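Forums > Workshop and Lab > Buying and Budgets > Hands or grippers for soft stuff?
Tuesday, posted by flotard_jo
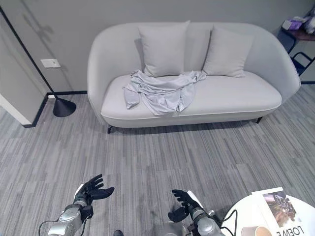 Both hands palm up, with the grey garment on the loveseat.

So we've got the arms and now I'm planning next year's spend! Picking up clothes is the job. The Laltico fingered hands are 1,460 each to replace, and I'd love a spare pair in the cupboard by March. Total pot is 4,000. Sensible?

ladefoged22 wrote:
Lovely hands, but I'd buy one spare, tops. Put 700 aside for cables and connectors. Those loops hanging off the forearms would be my first worry.

pinbarrel wrote:
Disagree, get the pair. We had one spare at Huduvon and of course it was a left when the right went. Six weeks' wait!

ladefoged22 wrote:
Fair, but a pair plus my 700 leaves him 380 for everything else.

mossy_k wrote:
Grey garment on a grey sofa, brilliant test, I'd keep that one in. Do budget for more clothes too. I spent 40 at a charity shop and got two bin bags full, all sorts of fabrics.

flotard_jo wrote:
Ooh, charity shop is going on the list. Leaning towards the pair and cheaper cables, sorry ladefoged. Does anyone know if Laltico sell the fingers separately?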